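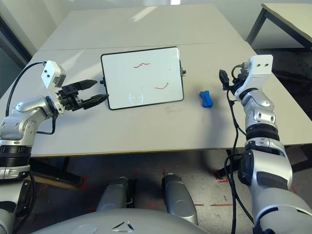 Fanlow Handwriting Corpus – data card

Version 2, released 12 February 2022
Maintained by Coralie Hollis and Lachlan Donnelly, Fletudix

Summary

Fanlow is a collection of 2900 short handwritten notes in English, with a typed transcription of each. The notes are everyday ones: shopping lists, phone messages, reminders, directions to a house, notes to a babysitter. It was put together for people who work on handwriting recognition or who study how people write when they are in a hurry.

Sources

The notes were written by 400 adults in Groncombe and Kerslake. Writers were given a short prompt, such as "leave a message for someone who is picking up a package," and wrote whatever they liked in reply. They used their own pens and whatever paper was on hand. Nothing was copied from a printed text, so spelling mistakes, crossed-out words and odd abbreviations are all the writers' own.

Each sheet was scanned on a flatbed scanner at 600 dots per inch, in color, and saved without any cleanup. Creases and ink showing through from the back are still there.
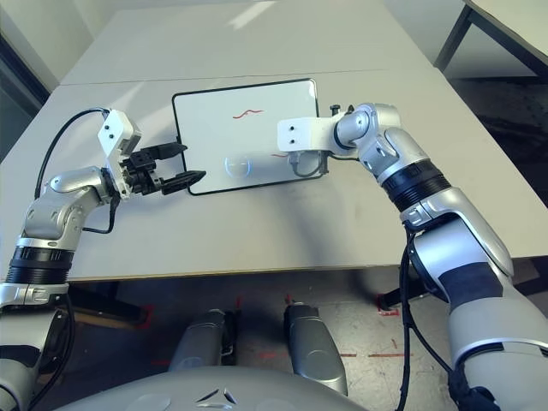 Files

scans/ holds one scan per note.
text/ holds one plain text file per note, with the same base name as the scan.
writers.csv lists the writer number, age band and writing hand.
prompts.csv gives the full wording of every prompt.
splits/ holds the train, validation and test lists. No writer appears in more than one list.

Transcription rules

Line breaks follow the page. Misspelled words are typed as written. Crossed-out words that can still be read go inside square brackets, and ones that can't be read are typed as [x]. Underlining is dropped. Arrows and small drawings are typed as [mark], with no attempt to say what they mean.

Each note was typed by one person and checked by another. Where the two disagreed, Lachlan Donnelly made the final call. His decisions are listed in text/disputes.txt, mostly capital letters and the question of whether something is a comma or a slip of the pen.

Marks that are not letters

Stray marks caused more arguments than anything else in the typing. A pen test in a corner, a doodle or a half-rubbed line can look a lot like a letter if you are expecting one. Faint gray marks like the ones near the bottom of the board, which could pass for a pair of parentheses with a short dash between them, would be typed as [mark] under our rules unless the words nearby made sense of them. Version 1 let the typist guess, and we ended up with parentheses in notes where the writer had only been getting the ink going.

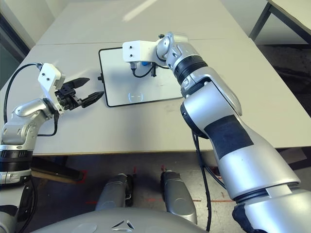
Known problems

Left-handed writers are underrepresented. Most of the Kerslake notes are in ballpoint, while the Groncombe notes have more felt tip and pencil, so a model may pick up on the pen and ignore the hand. Age bands are wide and were reported by the writers themselves. Some light pencil notes are hard to read even at full size – we kept them in. The [mark] label covers a wide mix, from a gray smudge to something like the marks on that black-framed whiteboard, and it should not be treated as a single class.

Privacy

Writers were asked to make up names, addresses and phone numbers. Coralie Hollis read every note before release and removed any that seemed to hold real contact details. Writers may ask for their notes to be taken out at any time.

Changes since version 1

Added the Kerslake notes. Retyped all stray marks under the new rule. Fixed the line endings in prompts.csv. The next update is planned for April and will add a list of abbreviations.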